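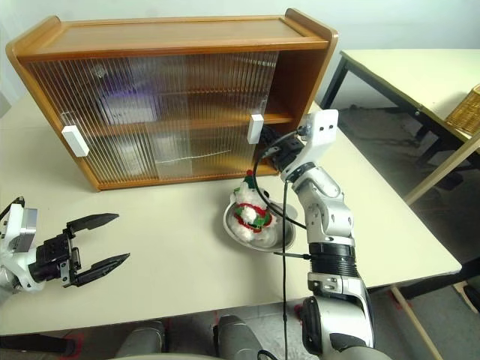 Page 2 of 25

Sliding glass doors on small cabinet, one sticks and the handles feel wrong

I picked up a little tabletop cabinet secondhand and I love it, glossy orangey-brown wood, two ribbed glass doors that slide past each other, one shelf across the middle. I'm using it for holiday stuff right now, which is why there's a plush guy in a green hat sitting in a metal bowl out front waiting for a spot (he will not fit on the upper level, I already tried, the pompom catches).

So the right door slides open fine but getting it closed again is a fight. It goes most of the way and then drags. The left one is OK. Both have these chunky white handles that I'm pretty sure aren't original. Is it the track? Is it the handle rubbing? I don't want to force it and crack the glass because I have no clue where you'd even get ribbed glass that size. Also would it be dumb to keep glass ornaments in there if the door is going to need a shove every time?

No maker's name on it that I can find, but the seller said Storidix, if that means anything to anybody.

posted by malska696

Had almost the same problem on a bigger one. Empty it first, then lift the door straight up into the top groove and swing the bottom out toward you. Most of these little sliders come out that way, but if yours doesn't want to lift, stop, there may be a strip holding it in. Do the front door first or you'll be there all night.

Once it's out, run an old toothbrush down the bottom groove. Mine was packed with dust and what I think was glitter. Then rub a plain white candle along the groove and slide the door back and forth a bunch of times. Please don't use cooking oil! I did that once and it turned to glue by December.

On the handles, check how thick they are. If one sits on the back door it can bump the edge of the front door when you slide it, and then it feels like a bad track when the track is fine. You can get flat stick-on pulls, I used 2 from Paquette and they've held up.

I'd wait on the ornaments till it slides easy.

posted by tokum_attic

candle works. also make sure the table is level, mine stuck till I moved it

posted by drawerfull25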